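OK so Brernix wants me to pay for a "smart" pantry subscription and I have some thoughts. Thread.

1/ The pitch: you tell the app what's in your kitchen, it tells you what to buy, and you stop throwing food out. The ad says the average household saves 160 dollars a month. I don't spend much more than that on groceries for myself, so I'd like to meet this household.

2/ I went looking for where the 160 came from. There's a little star next to it. The star leads to a footnote. The footnote says "based on internal survey of members." So people who already pay for the thing were asked if the thing is worth paying for.

3/ How many members? 193. It's on the page, you just have to open the part that says Methodology and scroll past the stock photo of the lemons.

4/ And the survey asked them to ESTIMATE what they saved. No receipts. If you asked me what I saved by not buying a boat this year I could give you a very impressive number too.

5/ Someone's going to say "it's free to try." It's free for 2 weeks and then it's 125 dollars for the year, all at once, and the cancel button lives in account settings under Preferences under Plan. I timed myself finding it. I gave up timing.

6/ I did do the trial, to be fair to them. Typed in everything I had. Rice, beans, half a cabbage, the good mustard, the other mustard. It suggested I buy cabbage.

7/ Plenadeo does pretty much the same thing and at least lets you export your list. Wulus used to, then they "streamlined" it. I don't love either one. I keep a sheet of paper on the fridge and a pen on a string, and the pen has never asked for my birthday.

8/ Replying to a few of you: yes, I know food waste is a real problem. I throw out more lettuce than I want to admit. I'm asking if an app that sends me coupons for more lettuce is going to fix that.

9/ Also yes, I saw the post saying the Gallegos store on the corner is going to partner with them in January. I asked at the register. They hadn't heard of it. Could be it's early – or could be "partner" means somebody sent an email.
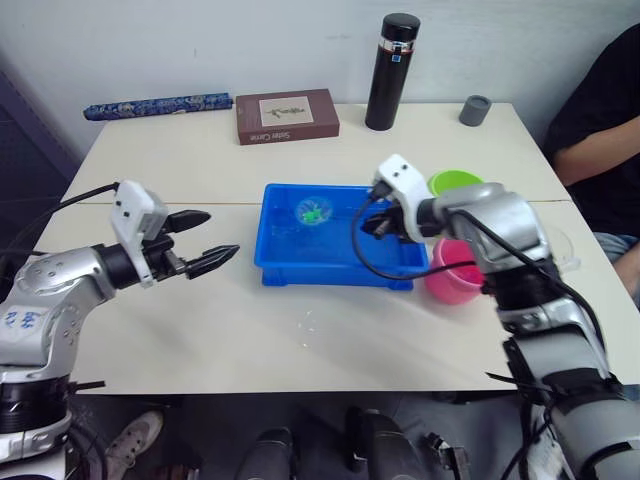 10/ What would change my mind: a year of grocery receipts from people who used it and people who didn't, picked by somebody who isn't selling it. Doesn't have to be fancy. Let me see the people who quit, too, and what they spent after.

11/ Same goes for the "40 minutes back every week" line someone just sent me. Back from what? Typing in the rice took me longer than buying the rice.

12/ A person in the replies says it really did cut their bill, and I believe them. They also said they started planning dinners on the same day they signed up. I'd bet on the dinners.

13/ If you're on the trial, put the end date on your calendar now. The reminder email went to my promotions folder, between a mattress sale and another mattress sale.

14/ Muting this for a bit, I have half a cabbage to deal with. If anyone has a soup that uses up mustard, send it over.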